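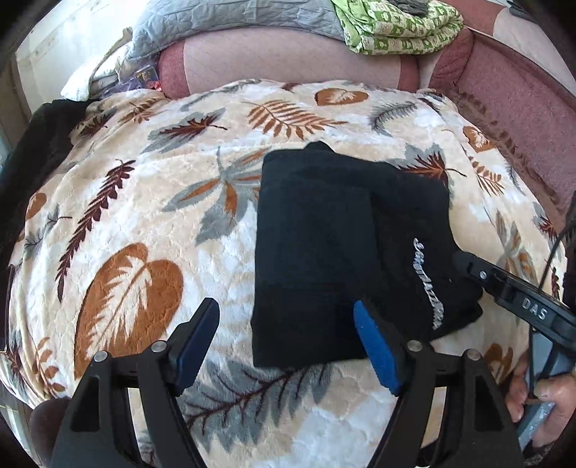 Stinadness Textile Gallery, Page 2: Throws and Folded Pieces

Gallery by Zewditu Endale. Text by Zewditu Endale and Mansa Nartey. Last updated 14 May 2024.

The Stinadness gallery covers household textiles kept at the Rurkthorpe house. Page 1 has table linens and curtains. Page 2 has bed and sofa throws, and the folded pieces stored with them. The full register holds 61 items. Item numbers follow the register, and gaps in the numbering are items that were moved to another page.

Terms used in the captions

Ground: the base color of a printed textile, before the motifs.
Sculpted pile: pile with high and low areas that form a raised texture. The relief is separate from the print and does not have to line up with it.
Script: lettering in a cursive style, either printed or stitched.
Face: the side meant to be seen in use.

Item 2284. Plush blanket, leaf print

Cream and white ground, with raised texture in pale beige and white. The print is a scatter of leaves and fronds in burnt orange, soft gray and dark maroon-brown.
Motifs: heart-shaped leaves with white veins, fern fronds with narrow leaflets, gray feathery fronds and gray palm-like leaves. The heart-shaped leaf occurs in more than one size.
Listed as a throw. The register has no maker for it, and the fiber content is left blank until a label is found.
Storage: rolled, face out, in a cotton bag. Folding under weight leaves lines in the pile that take several days to relax.
Washing: cold, gentle cycle, mild detergent, no fabric softener. Dry on low or over two parallel lines. Do not iron.

Black folded piece, white embroidery

Black fabric with soft, slightly fuzzy edges, folded to a rough rectangle. White cursive script is stitched on the diagonal. No reading of the script is given in the register, and the field stays open.
Filed with item 2284 and not numbered separately. Abrehet Bogale has asked for a number of its own at the next revision.
Storage: folded with the embroidery outward, so that the stitching does not press against itself. Change the fold line at each inspection.
Washing: apart from light items. Turn the stitched side in, and use a mesh bag if the machine has a center post.

Notes on color

Color names on this page are plain descriptions made by eye in daylight. They are not matched to a standard chart. "Maroon-brown" replaces the older entry "wine," which Tsion Nigatu pointed out had been used for three different shades. "Burnt orange" replaces "rust" for the same reason. Grays are recorded as soft, mid or dark. Screen color varies, so use the written entry when comparing two pieces.

Notes on measurement

Throws are measured flat, unstretched, along both edges and once across the middle. Folded pieces are measured open. Measurements are kept on the Yimer sheets and are not repeated in the gallery. To request a sheet, give the item number and the page number.

Inspection

Each item is opened, checked on both faces and put away again in February. The check covers seams, loose threads, pile loss and stains. For embroidered work, also look at the back of the stitching for long floats and cut ends. Repairs go in the Flendura repair book with the thread color and the date.

Corrections

Évan Masson keeps the correction list for this page. The entry for 2284 formerly gave the ground as plain white. It now reads cream and white. The motif list formerly gave only "leaves"; ferns and palm-like leaves have been added.

Previous: Page 1, Table Linens and Curtains
Next: Page 3, Cushion Covers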